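Week 6 – Simulation packages for gripper work: the Vornix kit

Reading before class: chapter on parallel grippers, plus the Vornix quick start sheet in the course folder. Bring a laptop with at least 2 GB of free disk space.

Last week we compared real grippers by jaw travel and price. This week the product under review is software. Vornix is a simulation kit sold by Fondard to schools and small shops. It comes with one arm, one parallel gripper, a set of furnished rooms and a task editor. The school license is $352 per seat per year. The shop license is $1177 and adds the export tools, which we will not use in this course.

What you get for the school price

The room set, called Korska in the menus, has kitchens, offices and a hallway. Floors and furniture come with their surfaces already applied. You can move furniture but you cannot change its size. The task editor lets you set a start pose, a target and a time limit. Logs are saved as plain text. There is a camera view from the wrist and a free camera you steer with the mouse. Most of your lab time will be spent in the wrist view. 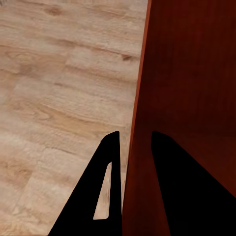 Contact settings are where most students lose time. The kit lets you set friction for each surface, but the defaults are the same for everything, and a floor and a cabinet side should not behave alike. Before you change any numbers, check which surface each finger is over. With the jaws open across the edge of a red-brown panel, the left finger is mostly over the pale floor and the right one is over the panel. From the wrist view alone it is hard to judge how far away either surface is. Use the distance readout, then switch to the free camera and look from the side. Write both readings in your log.

Strong points for teaching use

Setup is short and the manual is clear. A crashed task can be reset with one key. Colors are easy to tell apart, so black fingers stand out well against a light floor. They are harder to read over dark furniture – turn up the room light in the view menu if you need to.

Weak points

The gripper model has rigid fingers only. Soft pads are listed as a paid add-on from Eskildsen and we have not tested them. Thin parts sometimes pass through each other at high closing speed. Keep the speed slider in the lower half for all lab work.

Lab task

Work in pairs. Load the hallway room and pick one furniture edge. Bring the open jaws to the edge from 2 different start poses, and stop before contact. Save the log for each run. Then close the jaws slowly on the edge and note the force value when it stops rising.

Hand in both approach logs, the force value and a half page on whether you would buy the school license for a class of this size. Due Tuesday before lab.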